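染色间记录 二月

上午九点开炉。Julbridge 的水比上个月硬，水壶底又有一层白垢，先用白醋煮了一遍，冲净再用。染浴用的还是过滤水，洗料用自来水。以前图省事两边都用自来水，浅色一做就发灰，深色看不出来，所以拖到现在才改。

这次要做的是 Trullellow 那一组浅色，从本白往米色走，中间几档差别很小。布是 Mumus 的羊毛混麻，素织，未漂，手感偏硬，有一点草味。这批布边比上一批松，裁样的时候容易散，锁了边再下水。锁边线用的涤纶线，不吃色，染完正好当作对照，看得出布本身走了多少。

称料：每份布样100克，水2000毫升，浴比就按这个固定下来，不再每次改。之前的记录里浴比写得乱，有的按体积有的按重量，回头查的时候对不上。以后写配方一律先写布重，再写水量，再写染料，顺序不要换。

前处理：中性皂，温水，浸着不动，到水变浑再换。混麻的部分有浆，第一遍洗不掉，第二遍水里才有滑的感觉。第三遍清水，捏干，不拧。拧过的那一块后来染出来有折痕，浅色上面特别清楚，斜着看有一道一道的，熨也熨不平。那块没有丢，剪一角贴在本子后面。

染料用 Akyol 的洋葱皮浸膏和核桃壳粉，两样都是去年剩的。浸膏开罐有点酸味，搅开以后颜色还正，试滴在滤纸上，黄圈外面带一圈很淡的粉。核桃壳粉结块，过了一遍细筛，筛上剩的碎渣用纱布包起来另外煮，不要直接下锅。碎渣贴到布上会留小黑点，洗不掉。

配了4档：

甲，只做前处理，不染，当作本白。
乙，洋葱皮浸膏，量最少，常温浸。
丙，同乙，加温，时间延长。
丁，丙的基础上加一点核桃壳液。

升温这一步要记清楚。炉子旋到最小还是偏快，锅底垫了铁片才稳住。到33度的时候放布，这时候水不烫手，布吃水均匀。之前有一次水太热才放，先接触水的那一边明显深，做成渐变倒是可以，做匀色就废了。放布以后每隔一会儿翻一次，用木棒从底下托，别从上面压。压的话中间会憋住气，浮起来的地方颜色浅，干了是一块云斑。

媒染这次只用明矾，铁一概不用，工具也分开。铁锅那边的夹子混过来一把，放布之前看到了，拿走了。夹子把手上缠了蓝胶带的是铁媒染用的，不要放到左边的架子上。铁哪怕只有一点，米色就往绿灰走，拉不回来。

十一点出锅，锅里先放凉再捞。捞出来滴水的时候都偏深，丙和丁几乎分不开，等半干以后差别才出来。看颜色一定等干透，上次湿着就定了，干了浅下去一大截，只好返工。晾的时候避开窗，窗边那根绳子只晾深色。

下午主要是看色。北窗的光平一些，灯下看全部偏黄，乙在灯下和甲分不出来，拿到窗边乙就暖一点。丁在灯下最好看，到了窗边有点脏。这个脏的感觉说不准是核桃壳给的还是麻的本色透出来的，因为羊毛那部分单独看是干净的。拆了一小段，经线纬线分开放在白卡纸上，麻的那股确实灰。下次丁的核桃壳减一半再试。

墙的颜色也影响判断。染色间的墙刷的是偏黄的白，布样钉上去，所有的米色都显得冷。换到灰卡前面看，暖的成分才出来。大件更是这样，颜色面积一大，比小样显浅，也显得更暖，弯的地方有阴影，又会深一档。小样上觉得太平的颜色，包到有弧度的东西上反而刚好。报色的时候不能只给一张小卡，至少要给能折起来的一块，让人自己弯着看看。
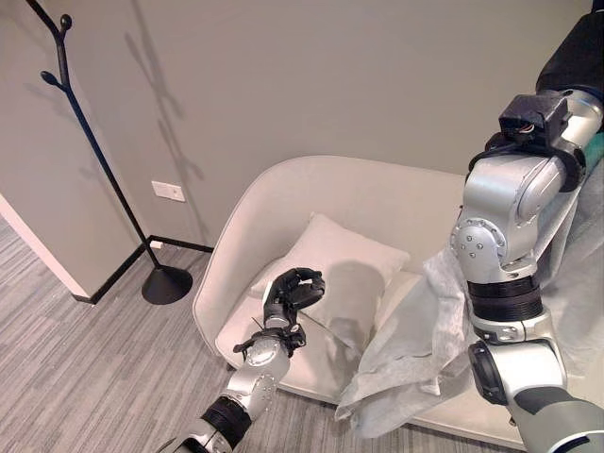 米色软包单椅与靠枕，浅灰墙前。枕面比椅面略浅。

同类色相邻，差得太小会像没配上，差得太大又像换了一套布。甲和乙放在一起就是前一种毛病，站远看像同一块布洗旧了。甲和丙放在一起可以，差别看得出，又不抢。甲和丁要看光，灰一点的天气还行，太阳一出来丁就往褐色跑。如果有人要成对的布，一块做面一块做枕，先推荐甲配丙。

织法也要算进去。同一个色，平纹看着浅，斜纹看着深，起绒的顺毛浅逆毛深。裁靠枕的时候方向要和椅面一致，除非存心要做出差别。上个月有两片裁反了，拼起来以后左右像两缸布，拆开重新做才发现是方向的问题，染没有问题。后来在布背面用划粉画箭头，箭头朝上，裁完不要马上掸掉，缝完再掸。划粉用白的，黄的那种遇蒸汽会化进去。

色牢度做了摩擦，没有做光照，光照要放到窗台上，等月底再看。干擦：甲乙没有掉色，丙白布上一点点，丁多一些。湿擦：丁的白布明显发黄，应该是浮色没有洗净，核桃壳那一类总要多洗几遍。把丁剩下的半块又洗了，用温水，换到水清，再擦，好了很多，颜色也退了一点，退完以后倒是没有那么脏了。这样看来下午说的脏，一部分就是浮色。上面那条减半的打算先不改，两种都试。

汗渍没有条件做，用淡盐水加一点醋代替，滴在角上，隔夜看。扶手和靠枕这种常碰的位置，这一项比光照要紧。植物染的浅色碰到酸碱变得很快，洋葱皮遇碱发橙，遇酸发浅。清洁的说明要写明白，只用中性的，不要用小苏打。以前有客人用小苏打搓过一块，那一块橙得很显眼，旁边还是米色，补不了，只能整片换。

缩水：前处理以后量过一次，染完晾干又量一次，经向缩得多，纬向几乎没有。Mumus 的标签上写已预缩，看来预缩的是羊毛纱，麻没有做。裁片之前整匹都要过一遍水，这样费时间，可是包好以后再缩，缝口会绷开。整匹过水的池子不够长，得折着放，折的地方要常换，要不然又是折痕。

缝制这边顺带记几条。厚的地方针脚放大，薄的地方收小，弧线上剪牙口，牙口不要剪到线。枕套的角先剪掉一点余量再翻，翻出来不要用剪刀尖去顶，用竹片。竹片在熨台抽屉里，用完放回去。拉链用本白的那一种，牙是尼龙的，拉头有毛刺的挑出来退掉。枕芯塞得太满，面布会撑亮，颜色看着又浅一层，塞到能捏出一个角就够了。

废液：明矾浴留着，盖好，下一缸还能用一次，桶上写了月份。洋葱皮浴颜色已经淡，倒掉。核桃壳渣晒干，包起来，给做木工的那边要过，他们拿去擦木头。纱布煮过晾在门后。

杂事：
电子秤的电池快没了，数字会跳，称小量之前先空放一会儿，等它不动。
PH试纸潮了，颜色对不准，要买新的，买来换干燥的罐子装。
细筛的边开了线，还能用，别装太满。
排风开到最大会把轻的布样吹到锅里，开中档。
木棒深浅色分开，浅色用的那根头上刻了一道。
Akyol 的浸膏剩得不多，下次订货问一下有没有小罐，大罐开了用不完会酸。

色卡：甲乙丙丁各剪一块，订在本子里，背面写了浴比和媒染，没有写时间，时间以本页为准。另留一套放暗盒，月底跟窗台上的比。丁有洗过和没洗过两块，没洗过的角上打了孔。

傍晚六点收炉，阀门关了。盐水醋的样子放在托盘里，托盘在水池右边，上面盖了玻璃，先不要动。

第二天补：盐水醋那块，甲没有变化，乙看不出，丙浅了一圈，边缘有很细的黄线，丁浅得最多，中间接近乙的颜色。丙的黄线用清水泡过以后还在。做面的话丙要不要再加一道固色，等光照结果出来一起定。明矾加量试一缸小的，布重和水量照旧，只动明矾，别的都不改。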